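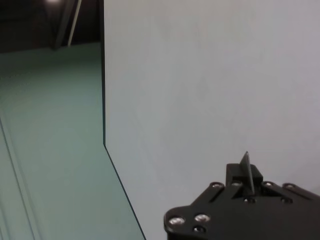 Marjorie Wragg asks whether the back stairwell still counts as an exit if the door at the bottom only opens from the street side. It does not, Marjorie, and it goes in as item 1.

Search this site Go

SEDGEWAY FLOOR, SPRING WALK-THROUGH (May)
Sedgwick Building, second floor. Checked by Barry Stockdale.

1. Exits and stairs – FAIL
Back door sticks, then locks. The sign over it glows beautifully. Work order 122 is open and has been since the last walk-through, when it was also open.

2. Extinguishers – PASS
Both tagged and charged. The one by the kitchen was holding up a coat. Coat moved.

3. Desks and screens – PASS WITH COMMENT
No cords across the walkway. Tracey Parsons reports glare in the afternoon and would like blinds. She has liked blinds for some time.

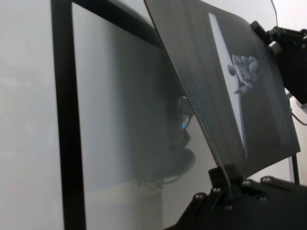
4. Kitchen – FAIL
The toaster is plugged into a power strip, which is plugged into another power strip. Wendy Hartley calls this temporary. There is a label on it.

5. Storage room – FAIL
Boxes stacked to the sprinkler head. Need 18 inches clear, have room for a sandwich. Shelf is rated for 600 pounds and the paper on it comes to 735. Move the Gredevia catalogs first, as they are heavy and unread.

6. Notices and posters – PASS WITH COMMENT
Evacuation map is current. Please stop pinning the lunch menu over it.

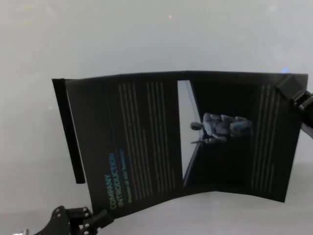
7. First aid kit – PASS
Restocked. Plenty of eye wash, one bandage.

Recheck items 1, 4 and 5 before the end of the month.

3 comments · 2 shares

We use cookies to improve your visit. Accept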